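Visit Report: Tunstall Reuse and Household Goods Centre
Prepared by Ashley Fairclough for the Flurnberg Housing Association, Tenancy Support Section

Purpose of the visit

Four members of the section visited the Tunstall centre on a Thursday in August. The visit was arranged by Dean Fothergill following the review of our starter furniture scheme, under which new tenants leaving temporary accommodation receive a basic set of household goods. The review found that waiting times had become too long and that tenants were often offered items they had not asked for. Tunstall has operated a comparable scheme for 14 years and supplies three neighbouring landlords.

The party was received at 9.30 am by the centre manager, Eamon Tully. Réjean Després, who is responsible for deliveries and collections, joined us for the afternoon.

Reception of goods

Donated goods enter by the rear yard. Each donor completes a short form stating the age of the item, whether the home is free of smoke and pets, and whether any parts are missing. Mr Tully explained that the form was once two pages long and was seldom finished. It now has 8 questions, and staff complete it with the donor at the gate if necessary.

Upholstered items without a fire safety label are declined at this point. This remains the most common cause of complaint from donors, and the centre has placed a notice to this effect on its booking page. We recommend that any notice issued by this Association should use similar plain wording and should show where on a sofa the label is normally found.

Electrical items are held in a locked cage until tested. Testing takes place on two mornings a week.
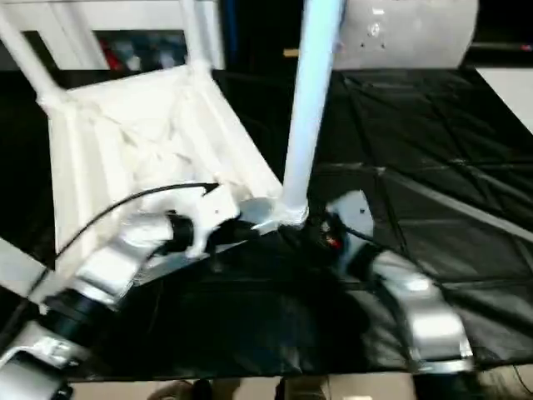

Items are then given a grade. Grade A goods may be issued at once, Grade B goods require cleaning or a small repair, and Grade C goods are broken down for parts or recycling. The grade is written on a coloured tag together with the date of receipt. Any item still on the shelves after 12 weeks is offered to the public shop at the front of the building, and the income is returned to the scheme.

Members of the party asked whether tenants objected to receiving Grade B goods. Mr Tully replied that tenants are told the grade before they choose, and that refusals on the doorstep had fallen since this practice was adopted.

Storage and stock records

The main store occupies the ground floor. Beds and mattresses are kept on raised racking away from the outer wall, where damp had been a problem in earlier winters. Wardrobes and chests of drawers are stored upright with the doors taped. Kitchen goods are packed in sets, each set being sufficient for a household of two, with a supplementary box for each additional two persons.
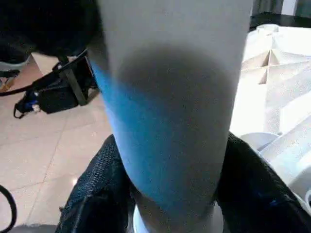

Stock is recorded on a simple spreadsheet, which is brought up to date at the close of each day. The centre trialled a bar code system and withdrew it after one season, as staff found that tags were torn off when goods were moved. Roy Sowerby, who attended on behalf of our finance team, considered that the spreadsheet would meet audit requirements provided that a monthly count was carried out by a person not employed in the store.

The centre issued goods to 121 households in the last full year. At the time of our visit the record showed 900 individual items in stock, of which the greater part were kitchen goods and bedding.

Choice and referral

Tenants are referred by a support worker and are then invited to the centre by appointment. Each appointment lasts 45 minutes. The tenant walks through the store with a member of staff and places a numbered card on each item chosen. Those unable to attend may choose from photographs sent by post or by email.
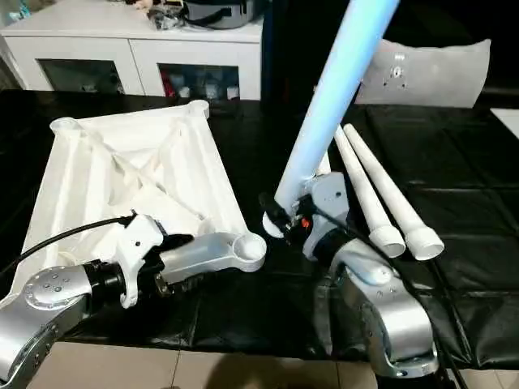
The party regarded this as the strongest feature of the Tunstall arrangement. Under our own scheme a standard set is delivered without consultation, and the review recorded several cases in which a second bed or table had to be collected again. A visit to the store also gives support workers an opportunity to discuss heating, meters and other practical matters before the tenancy begins.

Mr Després noted that missed appointments are the chief difficulty. A reminder is now sent by text message on the previous afternoon, and bus fares are refunded on arrival.

Delivery

Two vans are in use, each with a crew of two. Deliveries are grouped by district, and tenants are given a morning or afternoon slot. Crews carry goods into the room requested and assemble beds, but do not remove old furniture unless this has been agreed in advance. 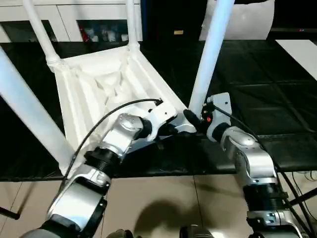
Seating is the category in which supply most often falls short of demand. Households are commonly offered a table for which no matching chairs can be found, and the centre has ceased to promise matched sets. Mr Fothergill suggested that our own scheme should accept plain white plastic chairs with tubular legs, a type which has been excluded up to now. Such chairs are easily cleaned and can be used in a kitchen or a bedroom. The party agreed that the present exclusion should be lifted, subject to the views of tenants.

Recommendations

The section is asked to consider the following.

That choice by appointment be introduced for new tenants, beginning with one district.

That the grading scheme used at Tunstall be adopted, and that tenants be told the grade of each item before it is issued.

That the list of excluded goods be revised, with particular regard to seating.

That Mr Sowerby prepare a costing for shared use of the Tunstall vans on two days a week.

The thanks of the section have been sent to Mr Tully and his staff. Copies of the donor form and the appointment letter may be obtained from the Tenancy Support office.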